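Search this site
Enter keywords
Go

How I oil a timber tabletop (and keep it looking good)

5 min read
Print this page | E-mail to a friend

I've refinished six tables now, if you count the one I had to do twice, and I still get a bit giddy when the first coat goes on and all the colour wakes up. Oiling is the friendliest finish going. You don't need a spray gun or a dust-free shed, and if you muck up a patch you can fix that patch without stripping the lot.

What you'll want: sandpaper in 120, 180 and 240 grit, a cork block, a vacuum with a brush head, a stack of lint-free rags, nitrile gloves and a tin of hardwax oil. I use the Wernico clear because the hardware shop in Ekcombe stocks it, but any decent hardwax oil will do the job. Read the tin, as recoat times are all over the place.

First up, test what's already on there. Put a few drops of water somewhere you won't mind and go make a cuppa. If they're still sitting up in beads when you get back, there's a finish in the way and it'll have to come off. If they've soaked in and left a dark spot, the timber's thirsty and you're halfway there.

If it's a veneer, go gently! I went straight through one on my second table – lovely old thing, belonged to Laine Jõgi's mum – and there is no sanding your way back from that. Skip the 120 altogether, start at 180 by hand and stop as soon as the sheen is gone.

Solid timber is more forgiving. Work through the grits, always with the grain, and wipe a pencil squiggle across the top before each one so you can tell when you've covered everything. I don't bother past 240. Povilas Jõgi swears by 400 and his tables feel like glass, but oil has a harder time getting in when the surface is that closed up.
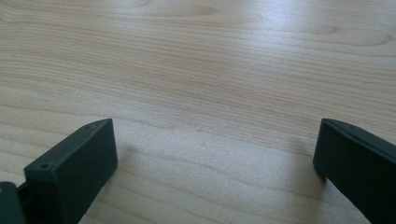 Then vacuum, and vacuum again, and go over it with a barely damp rag. Let it dry properly (an hour in summer, overnight in July when my garage is freezing). Get your head down low and look across the top towards a window. Scratches you'd never spot from above will jump out at you, and it's much better to meet them now than under two coats of oil.

Stir the tin, don't shake it. Pour out a puddle the size of a fifty cent piece, work it in circles with a rag, then finish with long strokes along the grain. Thin, thin, thin. Leave it for ten minutes or whatever the tin says, then take a clean rag and wipe off everything that hasn't soaked in. If your rag glides, you're done. If it drags, keep wiping.

Very important bit: oily rags can heat up and catch fire by themselves. Lay them flat outside on concrete, one layer thick, until they're stiff, or drown them in a lidded metal bucket of water. Please don't scrunch them up in the bin.

Second coat the next day, even thinner. After that I keep the table bare for a week and go easy on it for another two, so coasters for everyone and no wet tea towels.

For day to day cleaning I use a soft cloth with warm water and a tiny squirt of dish soap, then dry it straight away. Spray cleaners and vinegar will dull the oil over time. When the spot by the kettle starts looking grey and tired, I give it a light rub with 240 and one thin coat, and by the next evening it has blended in with the rest.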